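Ticket opened 18/06/2024
Product: Mirkum electric steamer, bought from Breltmont
Status: open

The steamer switches off after 4 minutes, before the buns are ready. I fill 300 ml of water each time. 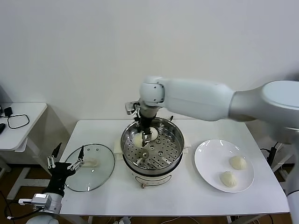 Cireck Support: Please remove the scale with vinegar and test again with cold water.

I did it twice — no change. I tried also another wall outlet.
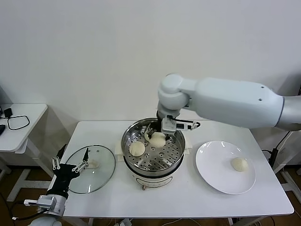

Does it switch off when the pot is empty?
It stays dry for safety, so I did not test that.

Next I tried with 200 ml. 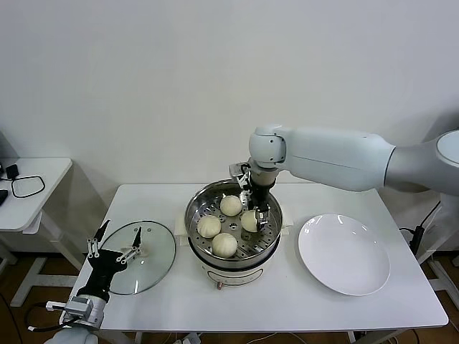
The smaller amount of water gave me three minutes only. After that the light goes out and I must wait until it cools. I use the metal tray with the small holes, and the buns sit directly on it, without paper.

I think the thermostat is

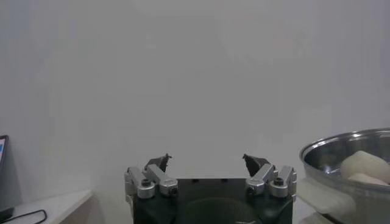
too sensitive, and I ask for a replacement before July, when the warranty ends.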